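Wrist cam demos, small flat stuff: how many is enough?
Forum > Data collection > Manipulation

simiyu_arm
picking small white pieces off a dark table, wrist cam only. 133 demos so far, policy still hovers and closes on air half the time. keep going to 1,000 or is somthing wrong with the data?

brarach51
more data. always more data. we got nothing useful under 1,000

pkariuki
Disagree. Had the same thing at Testberg, wasn't the count. Every demo started from the same spot with the piece dead ahead. Threw out 51 of them, redid those from odd angles, way better.

brarach51
throwing out demos is nuts imo. bad starts teach recovery

pkariuki
recovery yes. 51 copies of the same approach no

simiyu_arm
ok so vary the start. what about the other stuff on the table? been leaving the tray and the board out there, box on the tray too. piece gets turned diferently each time 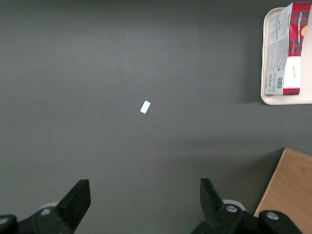
fingers start wide open every episode, I only close at the very end. maybe thats too late?

ostano_lab
closing late is fine. pausing before you close isn't, it learns the pause. trim those

pkariuki
+1 on trimming. And leave the clutter but move it between episodes. Pendo

brarach51
still say 1,000

simiyu_arm
redoing 2 batches tonight, new starts, no pauses. will post numbers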